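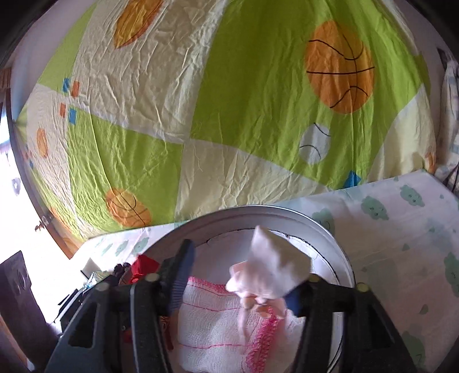
Sports-print duvet cover, lime green and cream.

Nokach is looking for a part-time bedding packer at the Pludholm shop, starting in January. Ten hours a week, mornings, with some lifting. You will fold and bag duvet covers and sheets, check seams and fasteners, and book parcels out with the courier. No experience needed, training is paid. Staff get 10% off in store.

Send a short letter and one reference to Fotini Karras by 13/12/2024. Interviews are held at the shop.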